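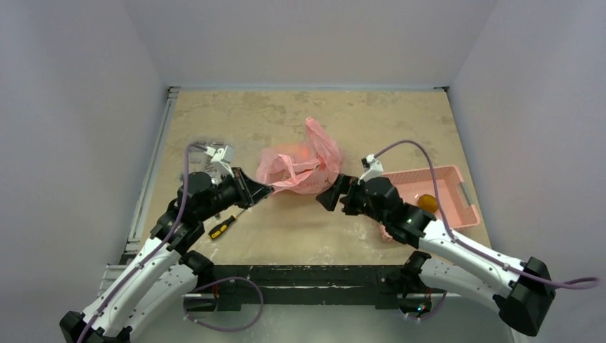 Minutes of the April members' meeting, Studosley Makers' Group

Hi all, I'm doing the minutes again, so you get them the way I write them. We met at the usual time, 7:30 pm, in the upstairs room, and nearly the whole evening went on the visit to the Hasorance open day. If I've left out your best remark, send it to me and I'll put it in next month.

1. Last month's minutes

Agreed, with one fix. I wrote that the drill press needed a new belt. It needs a new pulley. Sorry!

2. Report on the Hasorance visit

Those of us who went gave our impressions, starting with me because I had the notes. The two-arm table was the favorite by a mile. It's a pair of white arms with black joints and black grippers, one on each side of a beige tabletop, and each one has a little white camera sitting above the wrist. The job laid out for them was groceries: a thin pink plastic bag in the middle and a pink basket off to the right with one round orange-brown fruit in it. I could have stayed there all afternoon (and pretty much did).

We had a good long talk about the bag. A couple of members felt a box would be a better thing to show visitors, as people would understand it faster. I disagree! A box keeps its shape, and a crumpled bag is different every time you put it down, so you learn a lot more from watching an arm deal with one. Our host said bags are the thing they get asked about most, and also the thing that makes them sigh the most.

Somebody asked why the two grippers come at the bag from opposite sides. The answer we got was that one can hold the plastic while the other goes for the opening, which is pretty much how I do it at the kitchen counter, only with more muttering.

The cable people in our group (you know who you are) had opinions on the purple-grey cables coming off the cameras. They go up in big loops and then back down along the arms. One view was that this is sloppy. The other view, which I share, is that a wrist has to turn and you'd better leave it plenty of slack. We did not settle it.

I liked that the table looked used, with stains across the far part and scuffs near the front, and a screwdriver lying right there by the left gripper. It felt like home.

3. Our own arm, the Langat

The Langat still drops things. After the visit there was a lot of enthusiasm for giving it a wrist camera of its own. The kit we looked at is $981 and we have nowhere near that set aside for it, so we agreed to put in $100 now toward a bracket and a used camera and see how far we get. I'll price the parts. The full Gosov upgrade at $2,990 was brought up, admired and dropped.

4. Return visit

Hasorance can take 10 of us next time, and they'd like the names ahead of time. The sign-up sheet is on the door. Please write so I can read it. Anyone who missed this trip gets first pick, and we'll share cars again from the parking lot.

5. Other business

The soldering station on the left bench is fixed. Whoever borrowed the long clamps, please bring them back.

We finished at 9:15 pm. Next meeting is in May, same room, and I'm bringing a few plastic bags for the Langat to try.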